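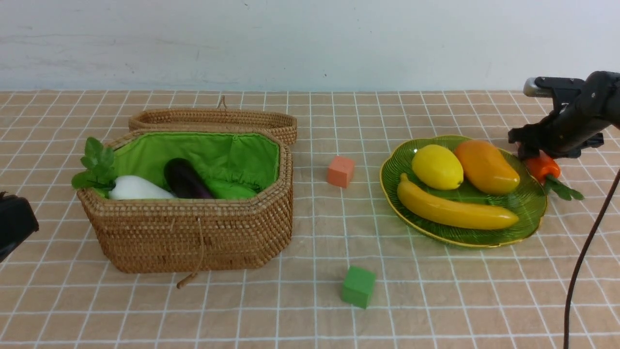 Bench two, veg and fruit sorting. Basket with its lid up, glass plate, arm over the carrot.

September, bit after two in the afternoon. Kettle on, heater on, notes while they're fresh.

I promised myself I'd write this one up properly instead of leaving three words and an arrow, as I did for most of the towel folding (sorry to whoever has to read those pages). So, the question for this month is the one my aunt asks me every Christmas: can it put the shopping away yet? We've cut that down to something we can face, which is vegetables in the basket, fruit on the plate, and leave alone anything that is neither. The foam cubes are the "neither". I was rather proud of the cubes when I thought of them and I'm less fond of them now.

Running the Plekora planner again, same settings as last week apart from the slower approach speed. Grustness had the faster one as standard and I never liked it near glass. The plate is a proper glass one with a gold rim and I would very much like it to see the end of the project. I did suggest a melamine one. I was told, kindly, that people have glass in their kitchens, and I had no answer to that.

Did 20 goes before lunch. 7 of them I'd call clean, meaning everything ended up where I'd have put it myself and I didn't reach for the stop button. Over 60 seconds for the quickest, and I could do the lot one-handed while talking on the phone. Still, in spring we had no clean ones at all, so I'm writing the 7 down in ink and I'm going to be pleased about it for the rest of the day.

What goes well: the banana, nearly always. It's long, it's a loud yellow, and it gives the fingers plenty to get hold of. The lemon is good too if it's approached from above. The carrot I had expected to be dreadful on account of the leafy top, but the grasp goes for the root end most times and the leaves just come along for the ride.

What doesn't: the purple eggplant (aubergine, I will not be moved on this, but the label file says eggplant so there we are). It's shiny and it tapers, and if the fingers close too near the narrow end it squirts out and turns round on the cloth. Then the next attempt has to start from a new angle and you can hear me sighing on the audio. The green things are the other trouble. Green veg against a green lining is hard on the vision side, and I've half a mind to ask for a plain lining in a second basket, only then we'd be making the kitchen fit the machine, and I've complained about other people doing precisely that.
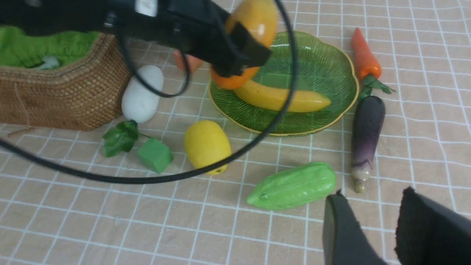
Is it any use in a real kitchen yet?
Only for slow, light jobs with someone standing by – it can clear soft or sturdy things off a table, but I wouldn't leave it alone with eggs, knives or anyone's good china.

Cable notes, as I keep forgetting them. The long loop still comes down lower than I'd like when the arm reaches across to the far side. The Oravec clips hold well enough on the upper section but they slide once the wrist has been turning for a bit. Try the wider clips from the drawer under the window, and put one more at the elbow. If that doesn't do it, we take up the slack at the shoulder and accept a bit less reach.

Cloth: ironed it on Monday's instructions from the bench sheet, wrinkled again by the third go. I do like the grid for setting things back where they started, it saves a lot of squinting. Might try pegging the corners underneath. Tape leaves a mark on the table and I've been told off for that once already.

Finger pads look tired to me. The Hekero ones have a softer face and we've a packet unopened, so next session I'd like to do one batch on the old pads and one on the new, everything else kept the same. Please don't change the planner settings in between, even if they look wrong! Come and find me first.

Still to do:
Wider clips, see above
Weigh the mango, the value in the file can't be right
Decide what counts as a clean go if a leaf hangs over the rim (I say it counts)
Milk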